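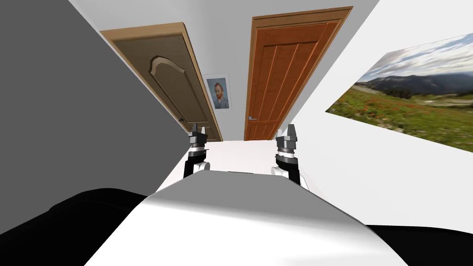

Our robotics club meets after lectures in the Cloneck building, and since April we've been working on one job, which is getting a two-armed robot to open a door. We do it all in simulation, as the department's real machine is booked by the postgraduates until summer. Fadi Chamoun built the corridor for us. There are two doors at the end of it, a pale one with an arched panel and an orange one made of long vertical planks, and the orange one has the silver lever handle we use for nearly everything. He also hung a portrait between them in the Van Gogh style and put a big poster of a meadow on the right-hand wall. I thought that was a waste of an afternoon at first, but plain white walls gave our position tracking very little to go on, so they have stayed.

My part is the approach. The robot has to come down the corridor, stop at a sensible distance and get one gripper on to the handle without hitting the door or its own other arm. I started by giving it a fixed stopping point 800 mm from the door. It was fine for the lever and too far away for the small dark handle on the pale door, where the arm had to stretch so much that the wrist ran out of movement. I now have a stopping point for each door, kept in a settings file. Elias Boutros says this is cheating. He would like the robot to work it out from the handle position, and he is probably right, but the file took ten minutes and his way will take me weeks.

We run everything in batches of 200 attempts. The start position is shifted a little each time, and so is the heading. A batch takes most of an evening on the club computer, which is called Jano and is older than it should be. If you set one going at six you can go and eat, and then come back to read the log. I have done this often enough that the woman at the noodle place knows my order.

The most common failure is still the grip closing too early. The fingers shut just short of the lever and the arm then pulls back on nothing -- the log counts that as a grasp, so for a while our numbers looked much better than they were. Fadi added a check on the finger gap after closing. If the fingers have gone all the way together, there can't be a handle between them, and the attempt is marked as failed. Our score dropped badly the night he put that in.

The second problem is the arm we aren't using. It was left hanging forward and kept catching the door frame on the way through. I've written a tucked position for it, but going into the tuck takes 445 steps of the simulation and the base waits while it happens. I want to start the tuck while the robot is still driving. Elias tried this on his copy and had the two grippers knock together on the turn, so there is more to do there.

The competition is at Brulholm and the rules are short. Each team gets 100 attempts on a door they haven't seen before, run on the organisers' own computers, and no changes are allowed once it starts. That rules out my settings file, as Elias has pointed out more than once. We've called our entry Rizk, mainly because the form wouldn't go through without a team name.

Next job is a third door, one with a round knob. Fadi has made the model and I haven't tried it yet. If anyone reading this has got a two-finger gripper to turn a knob in simulation without it slipping, please leave a comment and tell me what friction values you used.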